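The Snack Shelf and the Back Room, in March

Hello again from all of us at Kirarance! As usual I've written more than I meant to. We spent a good part of the month sorting, which started with the snacks and somehow spread to everything else.

The purple bag

Anju is very fond of this color and so am I. It's a lovely shiny lilac with white printing on it, and it had a good many wrinkles by the time I got to it. The snack shelf has a 2 dollar limit per bag now, so please be kind to the honor jar.

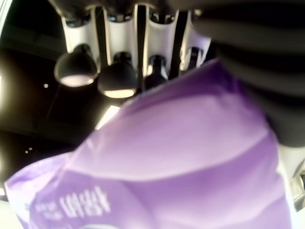
Bright spots

I do love how much light comes through those rows of slots in the black panel. Dardo wanted it left just where it is, and after a long talk over coffee (he brought the good rolls from Sowa, so he was always going to win) we all agreed with him.
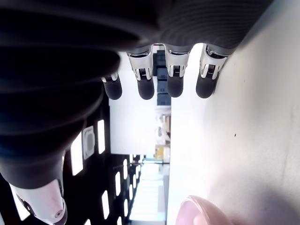 Over by the wall

Nidia has been wanting the storage put in order for ages, and she gave a whole afternoon to it, bless her.
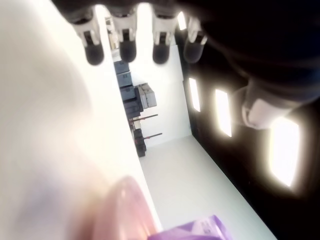

Labels are the next job, and Violeta has offered her nice handwriting for it. She'll begin with the grey-blue cases against the wall and then do the beige-grey box beside them, so if you keep anything in there, please send her a note saying what it is. The spare keys are with Gemma until 10 in the morning, and after that you can try Dardo.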